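周辺機器・ケーブル

Prillinham、USB-C接続のドッキングステーション「Seltongate」を9月に発売　映像出力は2系統

周辺機器メーカーのPrillinhamは、USB Type-C接続のドッキングステーション「Seltongate」を9月に発売する。ノートパソコンとケーブル1本でつなぎ、外部ディスプレイ、有線LAN、USB機器をまとめて使えるようにする据え置き型の製品で、オフィスの共用席や研究室、検査室での利用を見込む。

映像出力はHDMIとDisplayPortを1系統ずつ備え、合計2台のディスプレイに同時に表示できる。解像度はどちらも最大3,840×2,160ドット。複製表示と拡張表示の両方に対応するが、拡張表示で2台に別々の画面を出せるかどうかはパソコン側の仕様による。同社は対応機種の一覧を製品ページに掲載しており、購入前の確認を呼びかけている。

データ用の端子はUSB Type-Aが4基、USB Type-Cが1基。Type-Aのうち2基は前面にあり、USBメモリーやカメラなど抜き差しの多い機器に向く。残りは有線LAN、電源入力、映像出力とともに背面に置いた。有線LANは最大1,000Mbpsで、本体底面のスイッチを切り替えると、パソコンのスリープ中もリンクを維持する。

パソコンへの給電は最大58W。付属のACアダプターから本体に電源を供給し、Type-Cケーブルを通じてパソコンを充電する。これより大きな電力を必要とする機種では、充電に時間がかかるか、負荷の高い作業中に電池残量が減ることがある。ACアダプターをつながない場合は映像出力とUSBメモリーの読み書きのみ使用でき、給電機能は働かない。
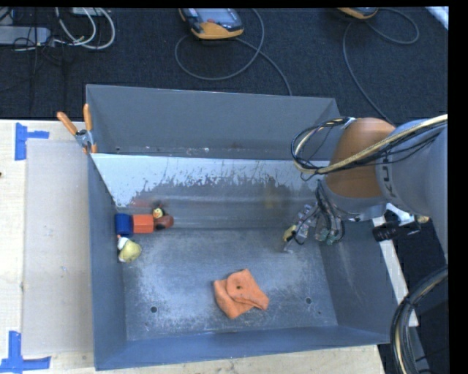 木製の天板に置かれた灰色の金属製容器。奥の床には電子機器とケーブルが見える

本体は横置きと縦置きのどちらにも対応し、縦置き用のスタンドを同梱する。重さは277g。盗難防止用のロック穴は右側面にあり、市販のワイヤーロックを取り付けられる。背面には結束バンドを通す溝があり、配線を机の脚や棚板に固定する際に使う。

付属のType-Cケーブルは長さ1mで、本体側の差し込み口にはねじ止めの金具が付く。金具を使わずに、一般的なType-Cケーブルを挿すこともできる。ただし映像出力に対応しない充電専用のケーブルでは、ディスプレイに何も表示されない。

開発を担当したオンニ・コッコネン（Onni Kokkonen）氏は「前の製品では、机を動かしたときにケーブルが抜けたという問い合わせが多かった。今回は端子の数を増やすより、抜けにくさと配線のしやすさを先に決めた」と話す。前の製品にあったカードリーダーと音声端子は省かれた。

設定用ソフト「Ernow」は無償でダウンロードできる。接続中の機器名の確認、LANポートの無効化、ファームウェアの更新に使うもので、通常の利用では導入しなくても動作する。管理者向けには、複数台の設定をファイルに書き出して読み込む機能がある。Windows版は発売と同時に公開し、macOS版の公開時期は未定。

本体色は黒のみ。販売は法人向け代理店のGrubeと同社の直販サイトで行い、価格はいずれもオープンとなる。保証期間は購入から2年間で、ケーブルとACアダプターも対象に含む。法人が複数台を導入する場合は、評価用の機材を借りられる。申し込みはGrubeの窓口で受け付けており、貸出期間は在庫の状況によって変わる。

前の製品は在庫がなくなり次第販売を終えるが、ファームウェアの配布と修理の受け付けは続ける。前の製品のACアダプターは端子の形状が異なり、Seltongateには使えない。

関連記事
・Type-Cケーブルの表示の見方　映像対応と充電専用の違い
・Prillinham、HDMI切替器のファームウェアを更新
・ノートパソコンの外部出力、解像度が上がらないときの確認点
・Grube、有線LANアダプターの取り扱いを拡大
・ドッキングステーションとUSBハブの選び方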